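Oct 30, 2025

Still no power at the house, so I'm writing this at my sister's kitchen table with a flashlight propped on the sugar jar. The wind quit a little before breakfast and now it's just rain, the steady kind that gets into your shoes and stays there.

The creek behind Fovden came up 9 inches overnight and then stopped, thank goodness. We filled sandbags until my arms gave out, and I still had to drive the long way home because there was a tree across Lemier Road. The radio says almost 1,000 homes are dark on our side of the county, and the shelter at the Kideo building took in 221 people last night. I dropped off blankets and a box of granola bars and got a very good cup of coffee out of it!

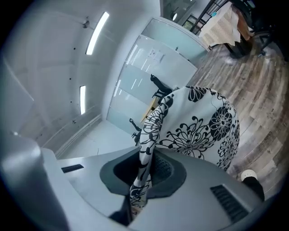 White cloth with the black flowers on it.

My basement has three inches of water in it. The freezer is up on blocks (past me was smart for once) but the Christmas boxes were on the floor, and I haven't had the nerve to open them. December me can deal with that. I did carry up the photo albums and the good rug, which weighs about as much as a cow when it's soaked.

They're saying the next band comes through after midnight, weaker than the first one. I want to believe it, but they said that last time too – and then we lost the fence. The Hjaltested bridge is closed until somebody can look at it, so no work for me tomorrow either way. Going to try to sleep now. The gutter is dripping right outside the window and the dog won't stop growling at it.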